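Pallarby Window Draft Log

Readings of air leakage and indoor humidity at the windows of one two-story house, before and after weatherstripping. Maintained by Alina Preda.

Contents

windows.csv: one row per window, with room, wall direction, sash type and year fitted
readings.csv: one row per window per hour
seals.csv: one row per strip or bead replaced
notes.txt: free text, mostly about the north bedroom

Scope

The house has 17 windows. Each was logged for 168 hours with the old seals in place and again for the same length of time with the new ones. All readings were taken in January with the heating set to a fixed schedule. The attic hatch was kept shut during both runs.

Fields in readings.csv

window_id: matches windows.csv
hour: counts from zero at the start of each run
run: old or new
draft: air speed at the lower sash joint, in centimeters per second
rh: relative humidity at the inside sill, 0 to 100
temp_c: air temperature at the inside sill

Blank cells mean the logger was off. They should not be read as zero.

Seal types

Two products were used. Monditz is a foam strip with adhesive backing and went on the sliding sashes. Floltura is a rubber bead pressed into a groove and went on the hinged ones. Old caulk on the outside trim was cut out and replaced only where it had pulled away from the siding. Those windows are marked in seals.csv under recaulk.
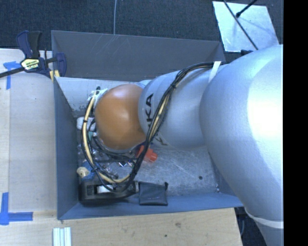
Known problems

Window 7 has a warped lower rail. The strip does not meet the frame at the left corner, and its draft values in the new run should be left out of any average.

The storm named Furtună in notes.txt passed during the old run. Wind was much stronger in those hours, so a plain before-and-after comparison makes the new seals look better than they are. Use the storm column to filter.

Humidity in the bathroom follows shower times more than anything else.

Versions

v2 fixes swapped ids for the two kitchen windows. v1 should be deleted.

Corrections can be sent as a patch against the CSV files, with the window id in the subject line.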